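Emmont Adult Learning Partnership
Progress report to the Dallmont Fund, second reporting period

1. Where the project stands

The grant supports evening classes in basic computer use and job search at two sites, the Emmont library annex and the former school on Erkach Road. Both sites are open. Emmont has been running since the start of the period. Erkach Road opened three weeks later than planned, in September, after the landlord asked for a second electrical inspection. The inspection found one circuit that needed a new breaker. The landlord paid for it.

We are on track with enrollment and behind on course completion. Spending is slightly under budget.

2. Enrollment and attendance

We enrolled 731 adults in the period across both sites. Average attendance was 70 percent of those enrolled, a little below what we put in the proposal. Attendance at Emmont held steady from week to week. At Erkach Road it dropped after the bus company moved the last run to 8:40 p.m., which meant people who rode home had to leave before class was over. We moved the Erkach Road start time up by half an hour and attendance has come back most of the way.

The job search course is full at both sites and has a waiting list. The spreadsheet course is not full at either one. Instructors think the title, "Working With Data," puts people off, and we will list it under a plainer name next term.

3. Completion

Completion is the weak spot. Many people come for the two or three sessions they need, usually the ones on email and online applications, and then stop. Under the current definition they count as having dropped out. We would like to discuss with you whether a shorter certificate could be counted separately. A one-page proposal is attached as Annex B.

Exit calls were made to people who left before the halfway point. The reasons given most often were a change in work shifts and child care. Few people said the class was too hard.

4. Staffing

We have 11 paid instructors, all part time. One left in the middle of the term and was replaced within two weeks. Nelu Tudose took over as site coordinator at Erkach Road and now also handles the schedule for both locations. Instructor pay was raised in line with the amended budget.

The training day for instructors was held as planned. Most of it was spent on teaching mixed-level groups, which had been the main request in last year's survey.

5. Materials

The Bogdan workbook, which we license for the beginner course, was reprinted with larger type and an added chapter on passwords. We printed 953 copies and expect them to last through the next term. Translations of the first four chapters are finished and are being checked by readers.

6. Equipment

Classroom computers are refurbished desktops bought under the first-year budget. No new computers were bought in this period. The equipment line was used for keyboards, a second projector and replacement cables. The projector at Emmont is old and will probably need replacing next year.

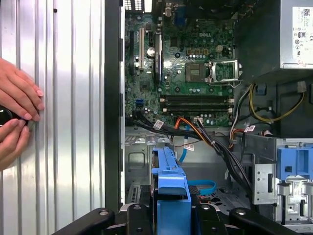
Figure 1. Inside a Dell desktop computer.

7. Budget

Underspending comes mainly from rent at Erkach Road, where we did not pay for the weeks before opening. We ask to move this amount to child care during class hours, which was not in the original budget. Printing came in slightly over because of the larger page count. All other lines are within the limits in the agreement.

8. Next period

Registration for the next term opens at both sites on the same morning. We will add one more job search group at Emmont and run the child care room at Erkach Road if the transfer is approved. We would need your decision before registration opens in order to include it in the flyer.

Annex A: Attendance by site and course
Annex B: Short certificate proposal
Annex C: Financial statement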